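So the sourdough and I are back on speaking terms! I gave up in March after three loaves you could have paved a driveway with, and then Joni Hirvonen handed me a jar of her starter and told me to quit fussing. 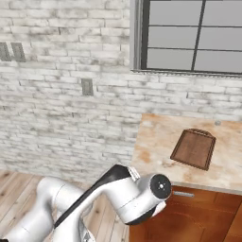
My mistake was the water, I think. I'd been pouring in 400 grams because an old recipe card said so, and the dough just slid all over the place. With 300 it holds together – still sticky, but I can fold it without swearing.
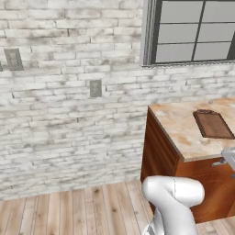 Then it goes in the fridge overnight, and I try not to peek (I peek). Next up is rye, if the store on Alwood ever gets the dark flour back in. Joni says to start with a little and work up. I bought two bags last time, so we'll see.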